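Suchbegriff eingeben Suchen

Roboter lernen das Einräumen, und zwar beim Handspiegel

Wer sich die Zukunft der Robotik bisher als Tanz auf zwei Beinen oder wenigstens als Rückwärtssalto vorgestellt hat, muss umdenken. Sie findet vorläufig im Drogerieregal statt, auf Hüfthöhe, zwischen Körbchen mit Kleinkram. Eine Arbeitsgruppe um Fereshteh Parsa beim Entwickler Prarell hat im Dezember eine Methode vorgestellt, mit der Roboter das Einsortieren von Ware lernen sollen, indem sie Menschen dabei über die Schulter schauen. Genauer gesagt: durch die Augen. Die Kamera sitzt am Kopf, die Hände arbeiten, und das Modell versucht zu verstehen, was die Finger da eigentlich wollen.

Das Verfahren heißt Skonetti und kommt ohne Datenhandschuhe, Marker und Laborbeleuchtung aus. Trainiert wurde es mit 2000 kurzen Aufnahmen aus gewöhnlichen Regalgängen. Keine davon dürfte je einen Filmpreis gewinnen.

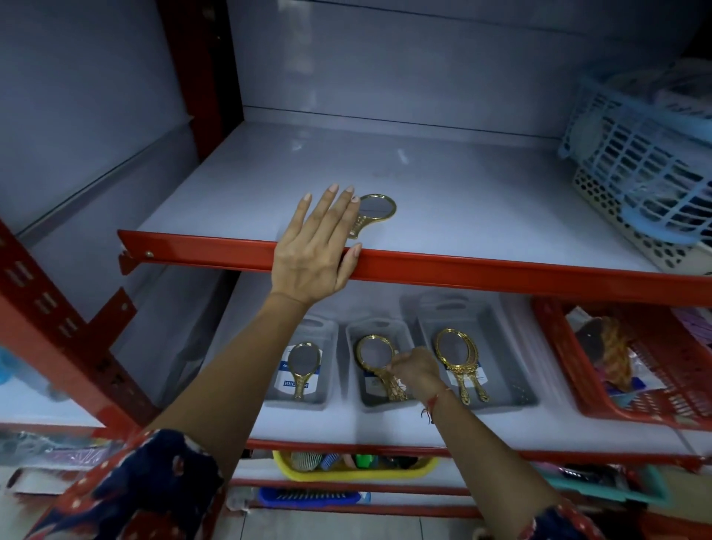 Griff zum Goldrand: Handspiegel und graue Schalen im Regal.

Der Handspiegel ist bei Prarell inzwischen gefürchtet. Er glänzt, er zeigt je nach Winkel die Decke oder die Kamera, und sein verschnörkelter Griff bietet der Bildauswertung an jeder Stelle eine andere Kante an. Für Menschen ist das kein Problem, sie fassen einfach hin. Frühere Modelle hielten das Spiegelbild gern für einen weiteren Gegenstand und planten gewissenhaft einen Griff ins Leere.

Skonetti geht anders vor. Das System sucht zuerst die Hände und fragt erst dann, was sie halten. Aus der Stellung der Finger schätzt es, wo der Gegenstand anfängt und wo er aufhört, auch wenn die Oberfläche gerade eine Leuchtstoffröhre zeigt. Besonderes Augenmerk gilt der Arbeitsteilung: Oft hält eine Hand die Schale oder stützt sich am Regal ab, während die andere die Ware bewegt. Beide Aufgaben bekommen im Modell ein eigenes Etikett. Die ruhende Hand galt in älteren Datensätzen als Störung und wurde herausgerechnet, was ihr nach Ansicht der Gruppe bitter unrecht tat. 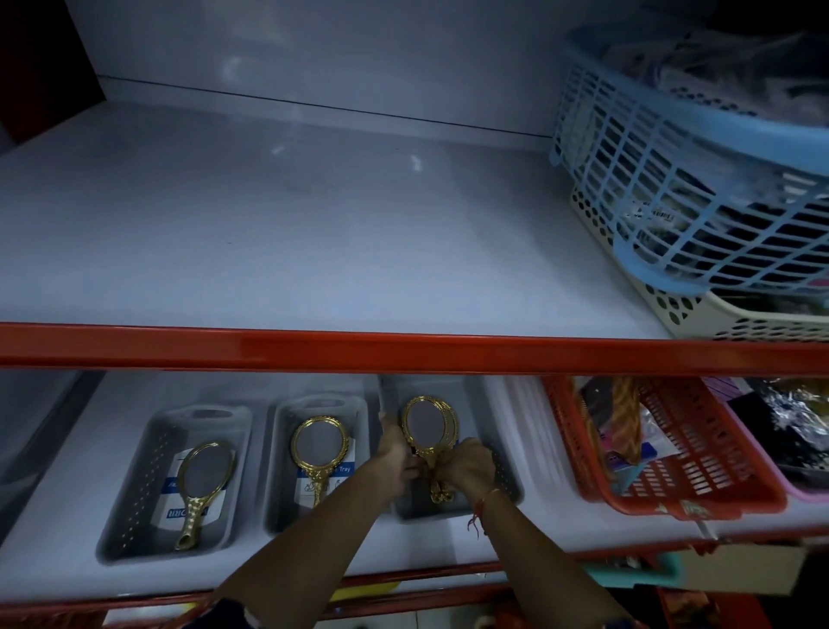
Acht Stunden Spiegel, dann Feierabend

Geprüft wurde das Ganze in einem Versuchsaufbau mit einem zweiarmigen Roboter der Firma Manolakis. In 200 Durchgängen sollte er Handspiegel in Schalen legen, Griff nach vorn, Glas nach oben. Mit der alten Methode gelang das in 105 Fällen, mit Skonetti blieben nur 8 Fehlversuche übrig. Zu Bruch ging laut Bericht kein einziger Spiegel, was auch daran liegt, dass die Exemplare im Versuch eine Kunststofffolie statt Glas trugen. Aberglaube habe dabei keine Rolle gespielt, versichert Parsa.

Schwierig bleibt es, sobald zwei Spiegel übereinanderliegen. Dann verdoppeln sich die Ränder, und der Roboter legt eine Denkpause ein, in der ein Mensch das Regal vermutlich fertig bekäme. Auch kleine Korrekturen am Schluss, das Nachrücken und Geradestellen, ahmt er bislang nur ungern nach. Keyvan Arabzadeh, der den Greifteil programmiert hat, hält gerade diese letzten Zentimeter für den interessantesten Abschnitt der Aufnahmen. Vorher wird transportiert, am Ende wird entschieden, ob es ordentlich aussieht. Eine mathematische Definition von ordentlich liegt in einem ersten Entwurf vor und ist elf Seiten lang.
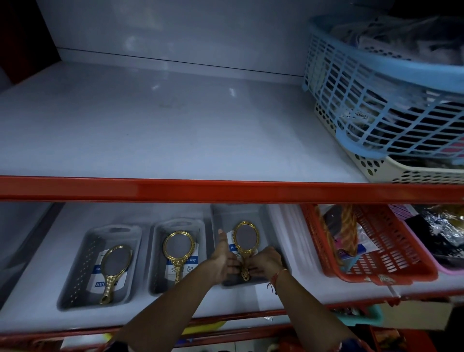
Bianca Stoica sieht die Sache nüchterner. Die Trefferquote sei erfreulich, schreibt sie in einer Stellungnahme, sage aber wenig über einen Laden aus, in dem Kundschaft die Ware anfasst und irgendwo wieder ablegt. Sie würde das Verfahren gern an einem Korb mit Haargummis sehen und rät, dafür genügend Zeit einzuplanen.

Die Handelskette Pristico will es trotzdem versuchen und hat eine Testfiliale in Aussicht gestellt. Gearbeitet werden soll dort vor Ladenöffnung, ab fünf Uhr morgens. Der Roboter hat dem Termin bislang nicht widersprochen.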